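Sonelia Bow Rehair Jig, second version

The Sonelia jig holds a violin, viola or cello bow while the old hair comes out and the new hank goes in. It clamps to a bench, supports the stick at three points and keeps the frog square to the head mortise. I used it from January on for rehairs at my own bench, in place of the hardwood cradle I was trained on.

Construction

The base is an aluminum extrusion with a slot along its full length. Two sliding saddles and one fixed head block run in the slot, each locked by a thumbscrew from below. The saddles are lined with cork. The cork on the head block is thinner than the rest and had started to compress by the end of spring. I replaced it with 2 mm sheet glued with hide glue, which can be steamed off later.

All slides moved freely out of the box. The thumbscrews have a coarse thread and hold well, but the heads are small for a cold hand. The fixed block has a slight burr on its lower edge. A few strokes with a fine file removed it.

Setup

Set the head block first, then the middle saddle just ahead of the balance point, then the rear saddle under the grip. The printed sheet gives the reverse order. Following the sheet, I found that the stick tended to rock when the head plug was pressed in. Violin and viola bows need no change of parts. A cello bow needs the taller head insert, supplied in the same bag.

The saddles take both round and octagonal sticks. On an octagonal stick, check that a flat is seated in the bottom of the V before tightening. If an edge is seated there, the clamp will mark soft varnish.

Hair tension

The comb rail is the main reason to buy this jig. It spreads the ribbon and holds it at constant width while the frog wedge is cut and fitted. With my old cradle I combed by hand and held the hank under my thumb. The rail frees that hand. The teeth are spaced evenly and have rounded tips, and I saw no broken hairs that I could blame on them.

The spring gauge at the end of the rail is less useful. It reads in arbitrary units, and the reading drifts as the hair dries. Treat it as a way to repeat your own setting from one bow to the next, and write the number on the job card with the room humidity beside it.

Camber checks

A straightedge guide fits into the slot behind the saddles. It is accurate enough to show a stick that has lost camber, but it cannot be used over heat. Lợi Tạ, who runs the repair room at Trịnh, keeps a separate plate for bending and uses the jig for hair only. I have settled on the same arrangement.
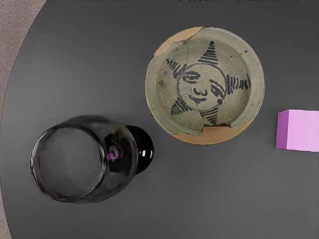 Review by Thư Thái
Workshop Tools | Strings and Bows

Comparison with the Wultside cradle

The Wultside cradle costs less and weighs less. It has two supports and no rail. For a shop that does a few rehairs a month it is adequate, and it packs into a tool roll. The Sonelia does not travel well. The extrusion is longer than a cello bow, and the head block has to be reset after every move.

On fine older sticks I prefer the Sonelia. The third support takes load off the head, where a crack behind the mortise is easy to open and expensive to spline.

Spare parts

Cork liners, inserts and thumbscrews are sold singly. The comb rail is sold only as a full assembly with the gauge attached. I ordered liners through the Zorerbridge counter and they came in the correct thickness for the saddles, though still too thin for the head block.

Verdict

Recommended for a fixed bench with regular bow work. Reline the head block before first use, ignore the setup order on the sheet, and keep the tall insert somewhere other than the bag it came in, which splits at the seam.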